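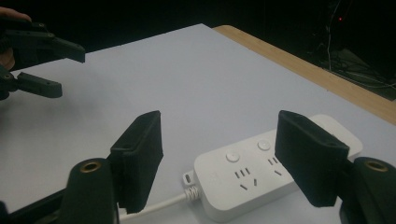

Sanano Community Language Programme
Progress report to the Marell Fund, period ending December

1. Summary

The programme has completed its second period of teaching in Iltar and remains within the agreed budget. Evening classes ran in all five venues named in the grant agreement. Enrolment reached 90 learners, which meets the target set for the year. Two matters require the Fund's attention: the delayed opening of the Hrnčiar reading room and a proposed change to the childcare budget.

2. Teaching

Classes were held between 6 pm and 8 pm over 10 weeks. Beginners' groups filled quickly and a waiting list was opened in October. The intermediate group was smaller than planned, as several learners moved to shift work during the autumn. Iveta Malý, who leads the teaching team, has redrafted the intermediate course so that each unit can be taken on its own. The revised units cover tenancy letters, appointments with a doctor and speaking to a child's school. A unit on banking is still in draft.

Learners are assessed on entry and again at the end of term. Results for the autumn term are being checked and will be sent separately in January.

3. Hrnčiar reading room

The reading room was due to open in September. The landlord's repairs to the heating were not finished until late November, and the safety certificate is outstanding. Books and dictionaries bought under the grant have been catalogued and are in storage – no further purchases are planned before the room opens. We now expect to open in February.

4. Finance

Spending on tutors' fees and venue hire was in line with forecast. Childcare was underspent, chiefly in the two smaller venues. We ask the Fund to agree that the balance be moved to learners' travel costs, where demand has been higher than expected. Themba Zwane has prepared a revised budget, attached as Annex B.

5. Next period

Work from January will cover:
Opening of the reading room
First use of the revised intermediate units
Recruitment of one further tutor for beginners
Interviews with former learners for the final evaluation

A written decision on the budget request by the end of January would allow the travel scheme to continue without a break.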